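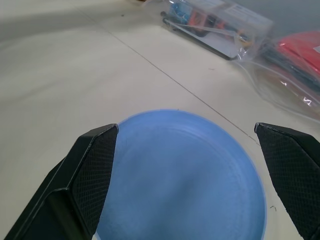 Re: Duty relief on returned goods - proof of export

Search the archive Enter keywords Go

Chelsea Penrose wrote:

> We have a return shipment from Stakton held at the port. It is 10 cartons
> out of a lot of 785 that we exported in December. The broker entered it as
> returned goods, no duty due, and customs has asked for proof of export. I
> sent the commercial invoice and the packing list. They came back and said
> neither one shows that the goods left the country.
>
> Two questions. What will they take instead? And does it matter that the
> cartons were relabeled by the buyer?
>
> Chelsea

Chelsea,

An invoice shows a sale and a packing list shows what was put in the cartons. Customs is right that neither shows departure. In my experience the papers that work are the export declaration with its acceptance number, and the bill of lading or air waybill with an on-board date. Send both if you have them. If the forwarder filed the declaration for you, ask them for the full filed copy. The confirmation email usually leaves out the line items.

Check that the quantities tie up before you send anything. We had a return from Ķēniņš where the declaration said 488 pieces and the invoice said 488 sets of two. The officer stopped there and would not look at the rest until the forwarder had corrected the declaration. That took 7 working days, and we paid storage for all of them.

On the relabeling, the label itself has not been a problem for us. What they want to know is whether the goods were changed or improved while abroad. A statement from the buyer should cover it if it gives:

- the original lot number and the new label number, side by side
- the date the labels were put on
- a plain sentence that nothing else was done to the goods
- a name and signature, on letterhead

If the buyer repacked into different cartons, have them say so in the same statement. An inspector who opens a carton and finds packing that doesn't match your list will ask again.

You should also state the reason for return. "Rejected, wrong color" is enough. "Commercial reasons" got us another letter.

One more point on timing. You can ask the broker whether the goods can be released against a deposit while the papers are being checked. Carko did this for us last year on the Sketex account - the deposit was the full duty amount, and it was refunded after the file was closed. Whether your port will agree to it is up to the port. Get the request in before the reply deadline in their letter, and put the entry number on every page, including the attachments.

Does the letter name an officer or only a team mailbox? If it is the mailbox, call as well.

Dalia Org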